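Part 2: Setting up your episode log

If you've made it through Part 1, you have Movik installed and an account that works, and you're staring at a blank shelf. I remember that shelf. I filled mine wrong the first time and had to redo a whole season of Plirnstead, so I'm going to go slowly through the bits that tripped me up. This section was last updated on 1 May 2020 and goes with version 3 of the program. If your menus look different, you're probably still on version 2, and most of this will work anyway except for the season import.

Before you start

Have a show in mind! It sounds silly, but the setup makes a lot more sense when you're putting real episodes in. I'll be using Plirnstead all the way through (small-town bakery drama, lots of rain, far too many weddings) and you can swap in whatever you're watching. Pick something you know well enough to spot a mistake in the episode list.

Making the shelf

1. Open Movik and click New Shelf at the top left. Give it a name you'll recognize later. Mine is called "Rewatch," and I have a second one called "First time," and I really do recommend keeping those two apart.

2. Under Shelf Type, choose Series. The other choice is Film, and you can't switch once you've saved. You'd have to delete the shelf and start over.

3. Type the title of your show into the search box and wait for the list to load. It can be slow on the first search of the day. Don't keep hitting Enter, or you'll get the same show twice.

4. Click the title, then click Add Seasons. Check the box next to each season you want. I'd start with one.

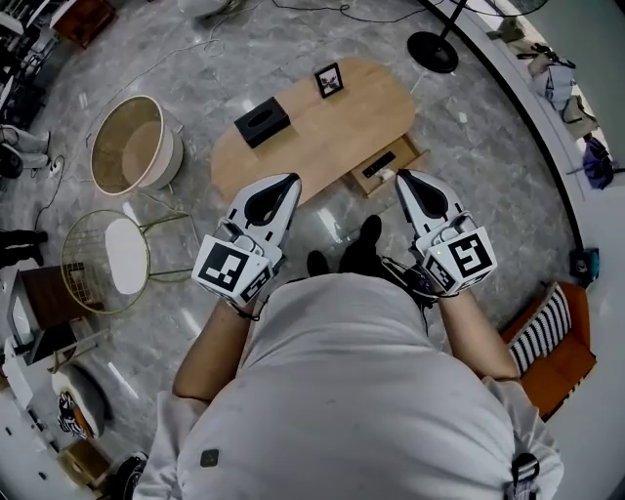
5. Look over the episode list before you press Save. Pilots are the usual trouble spot. Some shows have a two-hour pilot that later got split into two episodes, and Movik will follow whichever order the streaming release used. If you grew up with the broadcast order like I did, every number after that will feel off by one.

6. To fix the order, click and hold the little bars to the left of the episode and drag it where it belongs. The numbers on the right update by themselves when you let go.

Note: Dragging an episode moves its notes along with it, but not its rating. Ratings stay with the slot. So do your reordering first and your rating second, please, for your own sanity.

Caution: Remove Season doesn't ask you if you're sure. It just goes, notes and all. There's an Undo under the Edit menu, but it only reaches back one step, so use it right away before you touch anything else. 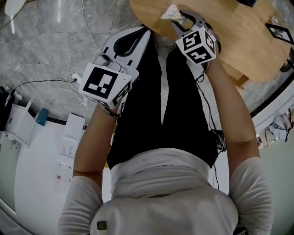

Writing your first entry

1. Double-click an episode to open its page. You'll see a box for your notes, a row for the rating, and a line for tags.

2. Write your notes in the big box. There's no limit on length. I tend to write while I'm watching and clean it up afterward – my notes on the Plirnstead finale were mostly capital letters until I went back over them.

3. Fill in the credits if you care about them. I do, a lot! Click Credits and then Fill, and Movik will pull in the writer and director. It's good on newer shows and patchy on anything older. When it comes up blank, watch the end titles and type them in yourself.

4. Give it a rating. The scale runs from 0 to 100, and that seems like a lot of room until you've rated a full season and everything is sitting at 80. My advice is to leave the top ten points alone for a while. The only episode I've ever given 100 is the flood episode of Gethin, and I'm still happy with that.

5. Add tags, with a comma between each one. Keep them short, and pick either singular or plural and stick with it. I had "wedding" and "weddings" running side by side for months and my searches were useless.

If you want to hide the good stuff from friends who haven't caught up, highlight the text and click Spoiler. It'll show up as a gray bar on your public page until somebody clicks it. The first line of every entry is used as the preview, though, and the preview ignores spoiler bars completely. Start with something harmless. 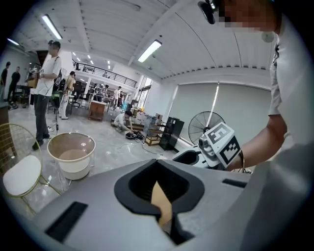

The other thing to know about public pages is that they're off by default. Turn them on one shelf at a time under Shelf, Sharing. I keep "Rewatch" public and "First time" private, mostly so I can be wrong about who the murderer is in peace.

Backing up

1. Go to File, then Export, and pick Full Log.

2. Save it somewhere other than the folder Movik uses. An update in March cleared that folder out for some of us on the Zoverwood message board, and I lost a week of entries. (The board is a great place for help, by the way. Post your version number and people are usually quick.)

3. Open the exported file once to check it. My log has 234 entries, so I look for that number at the bottom of the page. Yours should match the count on your shelf screen.

Note: Exports include notes, tags and ratings. Cover art isn't saved, and you'll need to load it again if you move to a new computer.

I export every time I finish a season. If you watch faster than I do, you may want to do it more often.

Part 3 covers lists and the year-end page, and also how to merge two shelves if you skipped my advice in step 1.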